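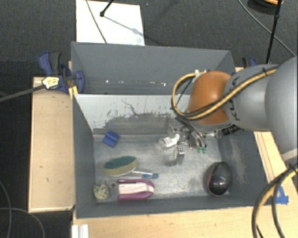 Sachiko Imai has written that a cup deposit is "a small loan which the drinker gives to the seller", and that most disagreements about such schemes come from forgetting who is holding the money. Her sentence is often repeated in the literature on the subject, although some operators do not like the word loan.

A cup deposit is a sum of money paid by a customer together with the price of a drink, and paid back when the cup is returned. The cup stays the property of the seller, the organiser of the event or a separate company which lends and washes cups. Cup deposits are used at concerts, sports grounds, street markets, canteens and, in a growing number of towns, in ordinary cafés.

Name

In everyday English the words deposit, cup charge and token are used almost as if they were the same. Strictly, a cup charge is not paid back. A token is a coin-like disc or a card which is given to the customer at the time of purchase and must be shown with the cup. In Åberg the whole system is known by the name of its first operator, Plirivis, and people there speak of "a plirivis" when they mean any cup which carries a deposit, including the cups of other operators.

History

The custom of asking money for the vessel is older than the throwaway cup. Innkeepers asked for a pledge on mugs which were carried out of the house, and at fairs the pledge could be a coin, a hat or a knife. When cheap paper and plastic cups became common, the pledge disappeared from most places, because the vessel had no longer any value worth protecting.

Its return began at outdoor events, where the cleaning of the ground after the public had left was a large cost for the organiser. The scheme at the Nellside summer fair is one of the better documented. It started with 1,000 cups, which was too few, and the sellers had to go back to paper cups before the evening. In the following year the stock was raised to 1,680 and a washing point was placed behind the main stage.

The town of Finside was later in beginning, but it went further. Its scheme covers cafés and bakeries in the centre, and a cup bought in one shop may be given back in any other which takes part. It opened in September, after the tourist season, so that the shops could learn the work in a quiet period.

Operation

The customer pays the deposit at the counter. After use the cup is handed back at the same counter, at a separate return table or in a collecting machine. Cups are emptied, sorted by size, washed at a high temperature, dried and counted before they are put again in circulation. Drying is usually the slowest step. Plastic holds less heat than glass or china, and water stays in the bottom rim of the cup for a long time. Cups stacked while they are still damp can take a bad smell, and for this reason many operators demand a resting time on open racks.

The accounts are kept in two parts. The price of the drink is income of the seller on the day of sale. The deposit is a debt to the customer, and it becomes income only when the cup can be considered lost. How long one must wait for this differs from one country to another.

Amount of the deposit

The amount must be high enough that people return the cup and low enough that they do not refuse to buy. If it is set above the real cost of the cup, there is a risk that similar cups are bought elsewhere and brought in for the money. Operators answer this with printed marks, special shapes or tokens.

Printed cups bring a difficulty of the opposite kind. Cups with the year or the name of a band are kept as souvenirs. After one Nellside fair some 572 cups were missing, and the organisers believed that the greater part of them stood on kitchen shelves. Plain cups have been used there since that time.

Materials

Polypropylene is the most usual material, as it is light and does not break into sharp pieces. Clear cups are preferred for beer and juice, and cloudy or coloured ones for coffee. Steel and bamboo fibre have also been tried. Glass is excluded from many outdoor events by safety rules.

Criticism

The comparison between reusable and throwaway cups depends on how many times each cup is used, how far it is carried for washing, and how the water is heated. A scheme which loses many cups can do worse than the paper cups it has replaced. Small sellers complain also of the queue at closing time, when customers return cups together and the till has not enough coins.

The Finside scheme has met this last complaint by paying deposits back to bank cards. Customers who pay in cash may still ask for cash, but only in the shops which show a green sticker on the door.

See also

Bottle deposit
Pledge (law)
Litter at public events
Dishwashing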